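Category: Home & Living > Furniture > Moving and Rearranging

We use cookies to remember your preferences and to count visits. By continuing to read you accept this. Manage settings

How to Move a Sofa Across a Room Without Marking the Floor or the Walls

By Chidubem Mohammed

Most of the damage done when a sofa gets moved happens in the last few feet. People plan for the doorway and the stairs, then rush the part where the thing is swung into place. These steps cover moving an upholstered sofa or long padded bench within one room or between two rooms on the same level. Stairs are a separate job.

What you need

Two people. A full-size sofa can be slid by one person, but it shouldn't be lifted by one.

A tape measure, painter's tape, four furniture sliders (felt for hard floors, smooth plastic for carpet), an old blanket, and work gloves with some grip. A Phillips screwdriver if the legs come off.

1. Measure first

Measure the length, depth and height of the sofa, then the spot it is going to. Write the numbers down. My own sofa, an Olatunji three-seater, is 200 cm long, and I had it in my head as shorter than that for years. Add the thickness of any baseboard to the depth, because the back of the sofa will stop at the baseboard and not at the wall.

Mark the two front corners of the new position with painter's tape. Short pieces are enough. Don't use packing tape on a finished wood floor.

2. Clear the route

Roll up rugs. Move lamps, side tables and anything with a cord. Chairs can stay if they are pushed well back, but check that a foot of space is left at the point where the sofa turns.

Plants need more thought than they usually get. Leaves spread wider than the pot or stand under them, and the bottom edge of a sofa carried at waist height is at just the right level to catch them. If the plants are on tall stands or posts, take the plants down first and move the stands second. If you can't shift them, agree on which side of them you are going to pass and keep the person nearest to them in charge of the pace.

3. Strip the sofa down

Take off the seat cushions, back cushions and throws. Look in the gaps for coins, pens and remotes, which can drop out and scratch the floor. Close and tie any recliner or sleeper mechanism with a strap or a piece of rope.

Unscrew the legs if they are the kind that unscrew. Put the hardware in a sandwich bag and tape the bag to the frame underneath. On older Drondbridge frames the legs are glued as well as screwed, so don't force them.

While you have it tipped, look at the underside. A loose staple or a torn dust cover will snag on things during the carry. Push staples flat with the handle of the screwdriver.

4. Slide where you can

Tip one end up, have your helper place two sliders, and do the same at the other end. Push from low down on the frame. Pushing on the arm or the top of the back puts strain on the joints and makes the sofa want to tip.

Sweep before you start. Grit under a felt slider works like sandpaper.

5. Lift only to turn or clear something

Stand at opposite ends, bend your knees and grip the wooden frame. Don't pick the sofa up by the fabric. The seams along the bottom edge are usually only stapled on one side and will pull open.

One person calls the lift and the same person calls the set-down. Take short steps. The person walking backward sets the speed - always. Stop and put it down if either of you needs a new grip.
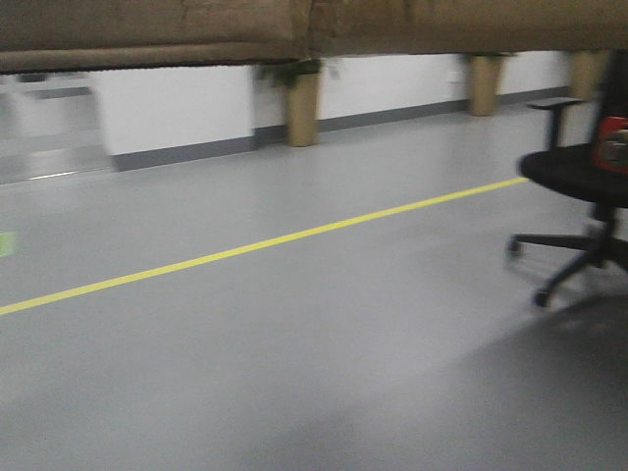 Keep the lower edge level and watch the greenery as you pass.

6. Set it down and square it up

Lower the back edge first, stopping 2 inches from the baseboard. Hang the blanket behind the sofa if the wall has been painted recently, then slide the sofa back until it is where you want it. Line the front corners up with your tape marks.

Leave a small gap at the wall. A sofa pressed hard against a baseboard will leave a line in the paint, and you won't see it until the next time you move.

7. Put everything back

Legs first, then cushions. Wait to bring the plants back until the sofa is settled. Peel up the painter's tape the same day.

Sit on both ends. If it rocks, one leg isn't screwed in all the way or the floor is uneven. A felt pad under the short leg fixes most cases. I use the thick Kurkevero pads, cut down with scissors.

If it won't fit

Check the diagonal depth before you give up. Many sofas that won't go past an obstacle flat will go past with the back tilted toward the floor.

Subscribe to our newsletter for one home project every Monday. You can unsubscribe at any time.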